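Berkside's community car scheme is back on the road this February, and it's bigger than before!

After a winter of fundraising, the Fomness Lifts scheme has passed its target and can now offer door-to-door journeys to anyone in Berkside or Saltberg who finds the bus difficult or has no bus at all. Local people and businesses gave £3,000 between them, and Dafis, the bakery on the harbour road, added another £1,000 from its Christmas raffle.

Last year the scheme made 1,437 trips. Most were to the surgery and the hospital, but plenty were for happier things: choir practice, a haircut, lunch with a sister on the other side of the valley, and one very early run to catch a ferry. We'd love to see a lot more of those this year.

The new money pays for fuel, insurance and 2 extra cars, so Saltberg will have lifts in the evenings for the first time (people there have been asking for this for ages, and we're so pleased to be able to say yes). The last pick-up is at 9.30pm. Folding wheelchairs and walking frames are welcome in every car, and so are assistance dogs.

Booking is simple. Ring the Fomness office before noon on the day before you travel, say where you're going and when you need to be there, and a driver will ring back in the afternoon. Passengers pay a small charge per mile, and there's nothing to pay for a companion who comes along to help.

More drivers are needed too, mainly for mornings. You can use your own car or one of ours, and we'll cover your mileage and give you a half-day of training with tea and Dafis buns. Even one morning a month makes a real difference to the rota.

Forms are at the Fomness office, Berkside library and the Saltberg post office. Editors who would like to come out on a morning run are very welcome and should ring the office to arrange a seat.

**ENDS**

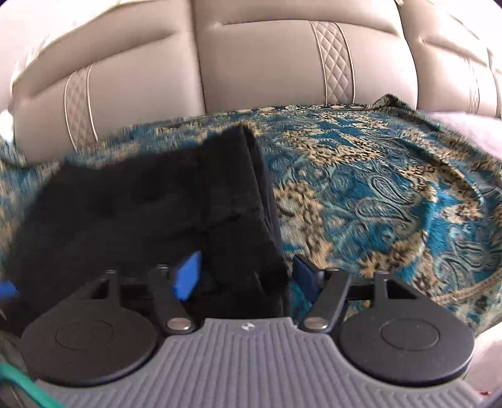 *A paisley blanket in teal and gold over the rear seat of a vehicle.*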